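Journal > Sleep and Mood > Entries

July 31, 2023
Posted by Eder
2 min read

Night 90 of the sleep log. Lights out 11:10, awake at 3:40, back under by 4:30. Mood on waking: 4 of 10. The March baseline was 3, so the slope is positive but shallow.

Went through the Lurnell worksheets before breakfast. Worry entries to date: 767. I sorted them by trigger again. Work is still the largest group, then money, then the house on Brallesa Road. The grief entries are fewer than in spring but score higher when they come, and they cluster on Sundays. I had assumed a steady decline. The data do not support that.

Therapy at 2. We reviewed the thought record and shortened it from 7 columns to four. I objected, then agreed to a trial. The column for "evidence against" stays. Homework is one unscheduled hour per day with no log kept, which I have entered in the log.

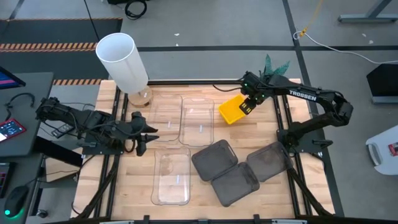

Tabletop with the two arms, yellow tray in the right gripper.

Evening: walked the Fliltislow loop, no podcast. Two intrusive thoughts, both brief, neither rated above 3. Skipped the second coffee. Breathing exercise done at 9:45, four counts in and six out. Next review with the therapist in two weeks.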